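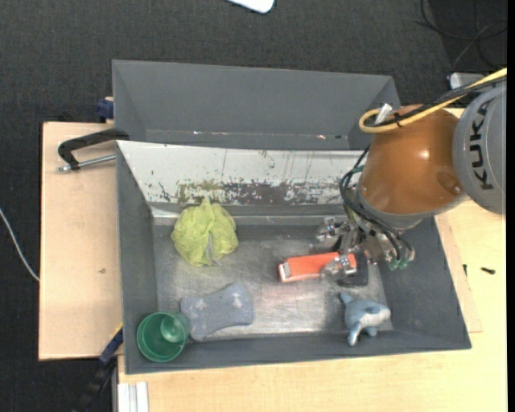 Tray Picking at Ivthorpe: Gallery

This page collects material from the tray picking work at the Ridotix lab in Ivthorpe. The project name is Rakach. Its purpose is to gather grasping examples for a learning system: an arm tries to pick things up from a metal tray, the attempt is recorded whether or not it works, and the record goes into a training set. The notes were written by Ayanda Buthelezi and Precious Mokgethi, who run the station.

The page is meant for people who have asked what a collection session consists of. The model itself is covered in the project report. The notes follow the order of a normal day, with the object sets and labeling after that.

Morning check

The station is started at 8:30. The arm is moved through a short fixed path with nothing in the tray, and the operator listens and watches. Loose screws on the gripper brackets show up here more often than anywhere else, so a hex key is kept with the log.

After the path, the operator takes a reference shot of the bare tray and compares it with the one from the previous session. If the tray has moved, the clamps are tightened and the calibration is run again. Sessions recorded with a shifted tray can be corrected later, but it takes most of an afternoon.

Loading the tray

A few small things go in at a time, hard and soft mixed together. A typical load has a crumpled green cloth, a sponge pad, a plastic cup on its side and a little toy animal or two. Everything is dropped from a low height and left the way it lands. Operators are asked not to straighten anything.

In the first weeks we placed objects by hand, and people turn out to be tidy. Cups stood upright and cloths were spread flat. The model trained on those sessions did poorly as soon as something fell over. Those recordings are still in the archive under the label "placed" and are left out of training by default.

The reach

Each attempt starts from the same position above the tray. The system proposes a point and an angle, and the gripper goes down. For the first part of the project the points were chosen at random within the tray floor. Now most of them come from the current model, with a share still random so that the set does not fill up with the same easy grasps.

The metal fingers often touch an object before they close on it. Small hard things slide or roll at that moment, and the final position is different from the planned one. We record both.

The lift

If the fingers close on something, the arm raises it straight up and holds it for 2 seconds. An object that falls during the hold counts as a drop, which is a separate result from a miss. Soft objects produce a lot of partial lifts, where a corner of the cloth comes up and the rest stays on the tray floor. These were counted as successes until Precious Mokgethi went through a batch and found that the cloth had never left the tray in many of them. The rule now is that the whole object has to clear the floor.

Release

The object is dropped back into the tray from wherever the arm happens to be holding it. Every release changes the layout, and the next attempt begins from there. One load can run for a long time before anyone has to touch it.

Reset

A load is changed when the same object has been missed several times in a row, when everything has ended up in one corner, or when a block is finished. A block is 500 attempts. The operator stops the arm, waits for the station to report that it is idle, takes the objects out and puts in the next set. The stop comes first every time, including when the object is within easy reach.

Object sets

There are 13 sets at present. Each one has its own bin on the shelf in the Navarro room, with a printed list inside the lid. The sets were put together for variety of shape and softness, and nearly everything came from toy shops, kitchen drawers and the cleaning aisle.

Cloth: Hard to label and useful to have. A bunched cloth can be gripped almost anywhere, so the model learns early that it is a good target and then goes for it too often. We limit cloth to one piece per load.

Sponges: Flat pads are difficult from above when they lie against the floor. The fingers need an edge or a narrow part to close on. Success improved after the approach height was lowered slightly.

Cups: A cup on its side can be taken by the rim or across the body. Rim grasps tend to swing during the hold. Both are kept in the data, with the grasp type noted by the labeler.

Toy animals: Legs, tails and ears make a good test, being small things that stick out in different directions. The toys also land in many positions. The bins hold more of them than of any other kind.

Long narrow objects: Angle matters more than position for these. If the gripper comes down on one end, the object may tip or spin, and the hold often ends in a drop. End grasps were scarce in the early data, and operators now start some attempts there on purpose.

Recording

A fixed camera covers the tray during every attempt. Along with the pictures, the station saves the arm position, the gripper opening, the planned grasp and the time. The files are written to a local disk and copied to the Ridotix server at the end of the session. The copy has to finish before the operator signs off.

We used to delete attempts where the camera view of the target was blocked by the arm. They are now kept and flagged. The arm blocks the view on many reaches from the right, and removing them left a gap on that side of the tray that was visible in the results for weeks.

Stains and scratches

The tray has been in use for a long time, and the marks on it are left alone. Ayanda Buthelezi tried a run in November with a new, clean tray, to see whether the model depended on the scuffs to find its place. It did, to a small degree. Since then the lighting is changed between blocks, and the clean tray is swapped in for some sessions.

Gray objects on a gray floor remain a weak point. Shadows from the gripper are another, mainly in the last part of the reach, when a dark patch falls beside the target and is sometimes taken for an edge.

Labeling

The station assigns a first result from the finger opening: closed all the way means a miss, and stopped partway means something is held. A person then checks a sample of each block. The check is done on a different day from the collection and by the other operator. There are five results to pick from: lift, partial, drop, miss and unclear. "Unclear" is allowed to stay that way. Forcing a decision on those attempts gave us labels that two people could not agree on.

If fewer than 70 percent of the sampled attempts match the first result, the whole block is labeled by hand. It has mostly happened with cloth and with thin objects, where the fingers close so far that the opening looks like a miss.

Longer runs

On most days the station runs while someone is in the room. A Sunday run was tried with nobody on site. It stopped early when an object jammed against the side of the tray and the arm reported a force limit, and the station sat idle until the next morning. Unattended runs are on hold until the restart procedure has been rewritten.

Using the material

Text and pictures on this page may be used in teaching with credit to the Rakach project, Ridotix, Ivthorpe. Requests for the data itself should say which object sets are wanted and whether the "placed" sessions should be included. Requests go to Precious Mokgethi. Questions about the station hardware and calibration go to Ayanda Buthelezi.

Back to project page
Object set lists
Labeling guide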